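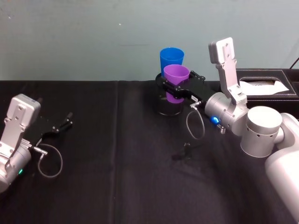 Re: Rácz of Clarby, proven at last?

November 19, 2020
Kinga Gulyás
7 min read

A list member wrote:

> Hello everyone,
>
> Very excited to share this. As many of you know I have been stuck on the Rácz family of Clarby for years, and last night Mestirel gave me the answer in one evening! I now have János Rácz coming over on the Faleck in May with his wife and a baby, and then I have him in Clarby as John Rice, labourer, with a wife Mary and a son of the right age. So Rácz became Rice, as I always suspected. The clerk at the port must have written down what he heard.
>
> There are 38 other trees on the site that say the same thing, so I feel very safe calling this proven. The match score was 2 stars when I started and it went up to the full five once I accepted the hints.
>
> I have also been able to take the line back another four generations in the old country. There was a noble branch! I've ordered a print of the crest for the hallway.
>
> If anyone else descends from John and Mary Rice please get in touch, we are cousins. And could the list page be updated? It still says "origin unknown" and that is just not true any more.

I've let this sit for a couple of days because I didn't want to be the person who pours cold water on somebody's good evening. But three people have now written to me off list asking if they should change their own trees, and I'd like to answer them all in one place. My answer is no, not yet, and for most of it I suspect not ever.

I should say I have an interest here. My grandmother's sister married a Rácz in Clarby, and I would love to know where he was born. I have wanted to know for most of my adult life. That's one reason I'm hard on this sort of thing. I've already been wrong about it twice, in public, on this list, and the older members were kind to me.

First, the port clerk.

Can we please bury the port clerk? He turns up every winter. The passenger lists were made up at the other end, by the shipping agent, usually where people bought their tickets, by staff who dealt with those languages all day. At the landing side the names were checked off against a list that already existed. I'm not saying nobody ever changed a name. People changed their names all the time. They did it themselves, at work, or when the kids started school, or because a foreman couldn't be bothered. It could take ten years and go back and forth. In the Clarby church book the same man is spelled four ways across the baptisms of his own children. So if you tell me Rácz became Rice, fine, I can believe it of somebody. Then I want to see the somebody. I want one piece of paper with both names on it, or two pieces of paper that can only be about one man.

What we have at the moment is a János on a ship and a John in a town. I don't think I need to tell this list how many Jánoses got on ships.

And Rice was a perfectly good name in Clarby before any Hungarians got there. There are Rices in the old burying ground going back to when it was a clearing. I have looked at the Mary Rice burial, page 158 in the transcript if you have the bound one (the stapled one is paged differently, I don't know who did that), and she's down as born in the township. That could be a mistake. Burial entries are only as good as whoever was standing at the counter that day. But it's a record, made at the time, by someone who may have known her, and it says she did not come over on the Faleck or on anything else. You can't skip it. If you think it's wrong you have to say why you think so.

Now the 38 trees.

I went and looked at them. It took me a whole evening and more tea than was good for me. Most have no source of any kind. A good many have as their source another of the 38. The rest cite "Mestirel hint", meaning the site suggested it and they clicked yes. Follow it back far enough and I get to a single tree, put up by an account with no name and no reply to my message, that has the baby on the ship under a different name from the son in Clarby. Nearly everyone who copied it fixed that part quietly. I find that more worrying than if they'd left it alone. Somebody looked at it, saw that it didn't fit, and made it fit.

One person guessing and 37 people copying is still one guess. I'd feel the same if it were 200.

As to the stars, I'd like to know what people think they measure. I wrote to Mestirel in the spring to ask how the score is worked out and got a very friendly reply that told me it uses "many signals". When I accepted a hint as a test, on a made-up person in a private tree, the score on the next hint went up. So it seems to me at least one of the signals is that you agreed with it last time. I may have that wrong. I only tried it on the one tree, and they could have changed it since. But I wouldn't hang a family on it.

To be fair to the site, I pay for it, and I'll likely go on paying. The scans are good. The scan of the Faleck list is much better than the film I used to squint at in the library, and you can zoom in on the ages. Please do that, by the way, and don't read the typed index beside it. The index gives our János as 28. I read that figure as a 23, and I've asked two other people who read it as 23 without my telling them what I thought. It makes a difference when you come to look for a baptism. And under "destination" the index has nothing at all, when there is plainly a word written there. I can't read it. I don't think it's Clarby, it's too long, but I've stared at it so often I no longer trust myself. If anyone on the list is good with that kind of handwriting I'd be really grateful for an opinion, and I won't say what I think it is beforehand.

About the four more generations and the noble branch I'll be brief. Rácz was a very common name. As I understand it, it was first given to people who were, or were thought to be, Serbs, so you would expect it to pop up in a great many villages among families with no tie to each other. Without a village you cannot go back a single generation, let alone four. We don't have a village. The tree picks one, and as far as I can see it picks it for the reason that the parish books there happen to have been indexed and the ones in the next valley haven't. As for crests, they were granted to a particular person and went down that person's line. There's no such thing as the crest for everyone called Rácz, whatever the shop says. I had one in my own hallway when I was younger, so I'm in no position to be grand about it. It was a nice frame and I still use it.

What I think would settle it, one way or the other:

The naturalization papers, if he ever applied. These are the best bet by a mile. They often give a place of birth and sometimes both names. I looked under Rácz and Racz and Ratz. I have not looked under Rice, and I should have, so that's on me.

The Clarby mill pay books. The mill kept men under whatever name they first gave, and there are margin notes. The books are at the county archive, not scanned, and the archive is shut to visitors for now. They will do a short look-up by mail if you give them a narrow span of years. I'd keep it to five.

The son's marriage record. If the couple married in church there's a fair chance the entry names his parents and where he was baptized. If he was baptized in Clarby then he's not the baby on the ship, and the whole thing comes down with no hard feelings.

The newspaper, for the parents' deaths. It's dull work and the print is awful.

If those come back and they say Rácz and Rice are one family, I'll write the new entry for the list page myself and I'll say I was wrong at the top of it. Until then I'm asking for the page to stay as it is. "Origin unknown" isn't an insult to anybody's family. It's the state of what we know. Once a thing goes up on that page it gets copied, and I've spent enough of this year writing polite notes to strangers asking them to take down a mistake of mine from back when I was new.

I'd also ask the three who wrote to me: if you've already merged the Rices into your tree, please don't delete it all in a panic either. Take a copy first. Unpick it from the son upward and leave yourself a note about what you removed. When I did mine I took out a whole set of cousins who turned out to be perfectly real and had to put them back by hand.

And to the original poster, I do mean it when I say I hope you're right. You found the Faleck entry and I hadn't connected it with Clarby at all, even wrongly. It's worth chasing. Could you send me the reference you used for John in the township list, the year and the page? Your message doesn't give it and I can't find him where I'd expect him to be. There's a John Rise two farms over from where I have the Rice place, and I'm wondering if we're even looking at the same man.

Kinga

Posts are the views of their authors. Contact the list owner for corrections or removal.
© Clarby Family History List
Back to top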